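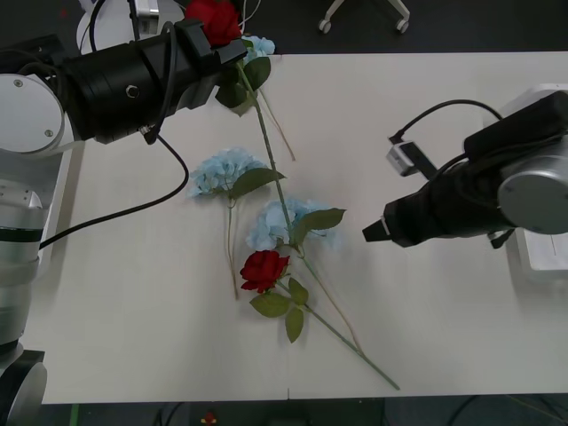
Page last changed: August 3, 2020

I've been meaning to write up Plodar for ages, and after a summer of using it almost every evening I think I've finally got enough to say. For anyone who hasn't come across it, Plodar is a subscription archive of far-right leaflets, party newspapers and march posters from central Europe, with English summaries and a map you can click on. I write the odd piece on nationalist movements for a small newsletter and I'm not a proper academic, so I don't have a university library card to lean on. This is a review by an ordinary paying customer, in other words, and I paid 60 pounds for the year.

First impressions were good! You sign in, you get a plain search box, and it works. I typed in the name of a tiny nationalist party from the nineties that I'd only ever seen mentioned in a footnote and up came 55 items, most of them scanned properly, with the back pages included. The back pages matter to me more than you'd think (that's where the local branches put their meeting notices, and you can follow a group from town to town that way). Another archive I used to pay for, Kadlec, only ever scanned the fronts, and it drove me up the wall.

The summaries are mixed. The Czech and Slovak ones read as though somebody who knows the politics sat down and wrote them, with a note on which faction the paper belonged to and who it had fallen out with that year. The Hungarian ones are thinner. I don't read Hungarian beyond menus and train timetables, so I asked my friend Heriberto Quintero, who lived in Pécs for years, to check a handful against the scans. He found one where a sarcastic headline had been summarised as a sincere one, which rather changes the meaning when you're trying to work out what a party thought of its rivals. I reported it through the little form at the bottom and it was put right in nine days. Not bad, though I did wonder how many others are sitting there.

Now the map. I love the map. Every march or rally that gets a mention in the collection has a dot, and you can slide the years along and see where things were happening. There are 2,530 dots at the moment and I lost a whole Sunday to it. But do be careful, because a dot means somebody printed that a march would take place, and these groups were terrible boasters. I found one rally with a dot, a poster and a very grand list of speakers, and the only newspaper report I could dig up said it had been called off. Plodar does explain this on the help page, but I'd like to see it on the map itself, where a student in a hurry might read it.

What about the nasty stuff? There's plenty, obviously. You get a warning before the worst cartoons, and you can switch on a setting that blurs pictures until you click them, which I'd suggest for anyone working in a shared office or on a train. I did worry before signing up that a site like this could end up handing propaganda to people who want it for the wrong reasons. They ask what you're researching when you join, and downloads carry a faint stamp with your account number. It won't stop a determined person, but I was glad to see some thought had gone into it.

Downloads are where I got grumpy. You're allowed 394 pages a month (where on earth does that number come from?) and a single run of a party weekly can eat most of that. If you run out you can still read on screen, only the reader is slow, and on my old laptop it jumps back to page one whenever I zoom. I've learnt to write down the page number on a bit of paper first.

The timeline tool, which they call Fundero, costs extra and I'd skip it for now. The idea is lovely: you pick two parties and it lays their splits and mergers side by side. In practice it only covers parties that stood in national elections, and the people I'm interested in mostly didn't. The street groups, the youth leagues and the uniformed lot who turn up at memorial days are all in the main archive but missing from the timeline. I had a month's trial and used it twice.

If you only need the one country, have a look at Groncombe as well. It's cheaper and covers Slovakia in far more depth, with proper interviews, though the search is hopeless and you'll need patience and a large pot of tea.

Would I renew? Yes, I think so, mainly for the newspapers and those back pages. I'd give it four out of five, and half a point more if they sort out the reader. One last practical thing: the renewal is automatic and the switch to turn it off is under Billing, then Preferences, then a grey link right at the bottom that I missed the first two times I looked.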